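Recording hand-guided demonstrations on the Dromo arm

Last updated 24 June 2023

Use these steps to record a set of pick-and-place demonstrations by moving the arm yourself. You need the Dromo arm, a clear table and the Stan recorder installed on the laptop. If you would prefer to drive the arm from the Gullum handset, the steps are the same from step 3 onwards.

1. Switch the arm on and wait for it to finish homing. Keep your hands away until it stops.

2. Press the guide button on the forearm. The joints go slack but the arm still holds its own weight. If it sinks, the tool weight in Stan is wrong — correct it before you go any further.

3. Set out the objects. Leave enough room between them for the open fingers to come down without touching a neighbour. Mix sizes and materials if you can. A foam block squashes when gripped and a hard one doesn't, and the policy needs both.

4. Open the gripper fully, start a new recording and move towards the object at a steady pace. 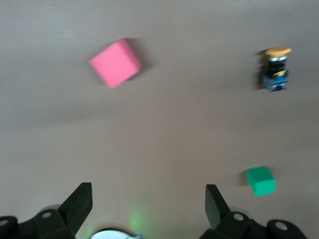

Fast moves smear the wrist camera picture, and edges become hard to pick out. A little blur on the way across the table does no harm. Slow down for the last part of the approach, then pause for 2 seconds with the fingers either side of the object before you close them.

5. Lift, carry, lower and release. Hold the arm above the wrist so that your hand stays out of view.

6. Stop the recording and mark it keep or discard. Discard anything where you bumped the table or changed your mind halfway. A missed grasp followed by a clean second try can stay.

Move the objects after every recording, and turn the cubes as well as shifting them. Aim for 60 good recordings per task. Our last set at Gurnmont came to 63 after sorting, and training ran without trouble.

Export from the File menu when you have finished. The July release of Stan will change the export folder, so check your paths after updating.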